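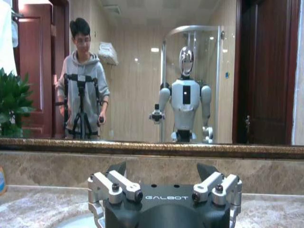
¿Para qué sirve una asamblea de barrio cuando ya hay un ayuntamiento elegido?

Para decidir entre elecciones, que es cuando pasa casi todo. El voto municipal entrega un mandato largo y bastante vago; la asamblea lo concreta calle por calle, lo corrige y, cuando hace falta, lo contradice en voz alta.

Escribo esto con la alegría todavía encima, aviso. Vengo de dos años de reuniones en Darnilden, una ciudad mediana donde la izquierda perdió la alcaldía por 285 votos y donde, la noche del recuento, mucha gente de mi entorno se fue a casa convencida de que tocaba callarse cuatro años. Yo también lo pensé un rato. Luego llegó julio, el gobierno municipal anunció el cierre de la biblioteca de Zatmont y en la plaza aparecieron 135 personas con sillas plegables, sin que ningún partido las hubiera llamado.

¡Ciento treinta y cinco! Para un barrio que llevaba años sin llenar ni la reunión de las fiestas era una barbaridad, y lo mejor fue la mezcla: jubilados que habían votado al alcalde, chicas de instituto que aún no podían votar, el del quiosco, dos familias recién llegadas que pidieron traducción y la tuvieron a los cinco minutos porque una vecina se levantó y se puso a ello.

De aquella plaza salió la asamblea de Zatmont, y de la asamblea salió un presupuesto alternativo para la biblioteca escrito a mano en el reverso de unos carteles. El pleno lo rechazó la primera vez. La segunda lo aprobó con enmiendas (malas enmiendas, a mi juicio, porque recortan las tardes de verano), y la biblioteca sigue abierta.

Mis amigos de partido me dicen que me he enamorado de una anécdota. Que una biblioteca es fácil, que todo el mundo quiere bibliotecas, y que ya veremos qué hace la asamblea cuando se discuta el albergue o la subida del impuesto a las viviendas vacías. Es una objeción seria y no quiero despacharla. En la reunión sobre el albergue se dijeron cosas feas. Hubo quien se marchó y no ha vuelto. Eugénie Pichon, que moderaba, tuvo que parar el debate 2 veces, y al final no se votó nada.

Pero se volvió a convocar, y eso me parece enorme. En la sesión siguiente vino gente del albergue de otro distrito, se habló de horarios, de iluminación, de quién llama a quién si hay un problema por la noche, y el tono era ya otro. Sigue habiendo vecinos en contra. Son vecinos en contra que conocen los nombres de quienes están a favor, y en una ciudad partida casi por la mitad yo eso lo firmo.
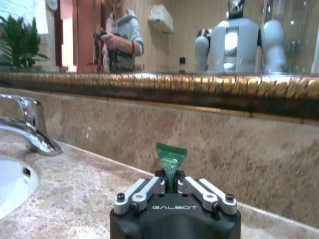
También se me dice que las asambleas las ganan quienes tienen tiempo. Cierto, y ahí hay trabajo por hacer. En Zatmont empezamos reuniéndonos a las 7 de la tarde, hora magnífica para mí, que no tengo hijos ni turno de noche, y pésima para media escalera de mi edificio. Noémie Bodin propuso alternar con las mañanas y abrir una sala de juegos al lado, y de pronto oímos voces que no habíamos oído nunca — entre ellas la de una limpiadora que nos explicó en tres frases por qué la nueva línea de autobús no le servía a nadie que entrara a trabajar antes del amanecer. Ningún informe técnico lo recogía. ¡Ninguno! El horario se está revisando ahora.

Me preocupa más otra cosa, y es la tentación de los partidos, incluido el mío, de tratar estas reuniones como cantera. Ya ha habido quien ha venido a la asamblea con la libreta abierta buscando candidatos. Lo entiendo, a mí también me gustaría ver a más de uno en una lista. Aun así, si cada portavoz que despunta acaba en un despacho, la plaza se vacía y volvemos al principio, a esperar el día del voto y a lamentarnos al siguiente. Propongo una regla modesta: que quien pase a una candidatura deje sus tareas en la asamblea y que conserve la silla, como cualquiera.

Y propongo otra menos modesta. Que el ayuntamiento esté obligado a responder por escrito, con plazo, a lo que las asambleas aprueben. Puede decir que no. Que lo diga con argumentos y que se puedan leer en el tablón de la entrada. Hoy una propuesta vecinal entra por registro y puede dormir allí una legislatura entera, y no hay entusiasmo que aguante eso, ni siquiera el mío.

La próxima reunión será en el patio de la biblioteca, si no llueve, y dentro si llueve. Se hablará del autobús y de las tardes de verano, y hace falta gente para colocar sillas desde media hora antes.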